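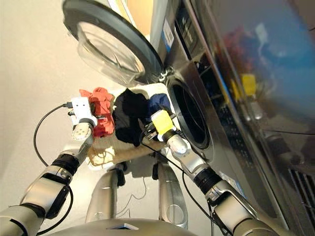

Attachment 1: front-loading washer with the door open and a part load in the laundry basket.

Ticket 158
Site: Ukelstead, ground floor laundry
Category: Laundry equipment
Status: Open, monitoring
Reported fault: Door will not latch at first attempt; loose threads found at the door seal

Initial report
The residence office reports that the washer door has to be closed two or three times before the programme will start. Residents have also found lengths of thread caught at the rubber seal after mixed loads. No leak on to the floor has been reported. The machine remains in use.

Response from Mathur Facilities Desk
Thank you for your report. Please carry out the following checks before an engineer is requested.

1. With the door fully open, run a dry cloth round the inside of the rubber seal, including the lower fold, and remove any thread or lint.
2. Wipe the glass with a damp cloth and a small amount of washing-up liquid.
3. Check that no clothing is resting over the edge of the opening when the door is closed.
4. Place any item with loose string or ties in a closed mesh bag.
5. Wash red and navy items separately from pale items until further notice, as two complaints of colour transfer are held under the same site.

The spin speed should be set to 1,000 for ordinary loads while the ticket is open.

Update from site, 10.40
Checks 1 to 3 completed. A quantity of thread was removed from the lower fold of the seal. The door closed at the first attempt on three trials with the drum empty. One further trial with a full load required a second push.

Response from Mathur Facilities Desk
The result is noted. The catch may be worn, and a replacement has been requested from Titance under part reference 19. The supply period is normally two weeks. Residents should be asked not to force the door. Should water appear beneath the machine, switch it off at the wall and telephone the desk at once.

Outstanding
Supply of mesh bags (Zomex order, placed in March)
Fitting of the door catch
Separate reply to the colour transfer complaints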